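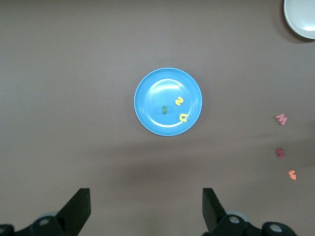 Figure 1. Blue plate with two yellow foam letters and a small green object; further letters lie on the tabletop.

Sornine Tabletop Letters
README, version 2

Summary
Sornine Tabletop Letters is a collection of 2,064 photographs of foam letters and other small items on plates and bare tables. It was prepared by Rullell for the study of everyday sorting activities.

Contents
Each photograph is listed in the index by setting, plate color and letter color. Letters may lie at any angle. Where a shape can be read two ways – M and W are the usual case – the index records both readings.

Files
photos: all photographs, in 3 folders
index: one row per photograph
checked: the 503 rows reviewed by a second reader

Known limits
Dark letters in shadow are harder to label than bright ones. Plates and letters that are only partly visible are marked "partial" and should be left out of any totals.

Changes
Sunday, May 17, 2026 – color names made consistent; "magenta" is now separate from "pink".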